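Margaux Hervieu lleva la encuadernación por dentro desde los diecinueve años

El taller Marchal abre a las ocho y a esa hora Margaux Hervieu ya ha puesto a calentar la cola. Aprendió el oficio con Ginette Fleury, que regentaba el local antes que ella y que todavía pasa por allí algunas mañanas. «Ginette no explicaba casi nada», cuenta. «Cosía un cuaderno, me lo daba, y yo lo descosía para ver por dónde había pasado el hilo».

El grueso del trabajo son libros de uso: registros parroquiales, recetarios, tesis, misales. Los encargos de lujo llegan en octubre, cuando los clientes empiezan a pensar en regalos, y suponen una parte pequeña de los ingresos. Una restauración sencilla cuesta 144 euros. Una completa, con lomo nuevo y guardas, puede llegar a 500. «La gente se sorprende con el precio y luego me trae un libro pegado con cinta adhesiva. Quitar la cinta es lo que más horas lleva».

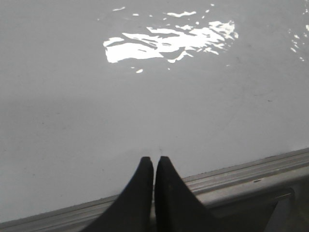

Hervieu distingue entre reparar y restaurar, y procura dejarlo claro antes de aceptar un libro. Reparar es devolverle el uso. Restaurar obliga a respetar los materiales originales y a que todo lo añadido se pueda retirar. Por eso trabaja con engrudo de almidón y papel japonés, y guarda la cola blanca para los cuadernos nuevos. «Si dentro de cincuenta años alguien tiene que deshacer lo mío, que pueda hacerlo con agua», dice.

El encargo más largo que recuerda fue el de la biblioteca de Hendatden, 400 volúmenes que habían pasado un invierno en un sótano con goteras. Tardó casi dos años. Contó con la ayuda de Eugénie Lefèvre, entonces aprendiza, que se ocupó de separar las hojas y secarlas entre secantes. Veinte tomos no tuvieron arreglo. «Los guardamos en cajas, tal como estaban. El bibliotecario prefirió conservarlos así, y me pareció bien».

Pregunto por la piel y responde con reservas. La que le ofrecen hoy se curte deprisa y el lomo empieza a deshacerse a los pocos años. Compra poca, a un solo proveedor, y cuando puede propone tela.
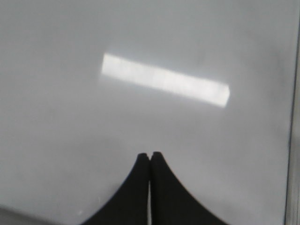 Tampoco le entusiasma el dorado, aunque lo practica. Conserva los hierros de Ginette Fleury, con dos alfabetos incompletos a los que les falta la misma letra, la Q. «Hasta ahora solo me ha hecho falta una vez, para un Quevedo. Se lo pedí prestado a un colega».

Lefèvre tiene ya taller propio y se reparten los clientes cuando una de las dos va cargada. De momento, Hervieu no busca otra aprendiza. Ha dado algún curso de fin de semana y le gusta, pero cree que coser bien requiere meses. Esta tarde le toca un atlas con las bisagras rotas, y el dueño quiere recogerlo antes de las siete.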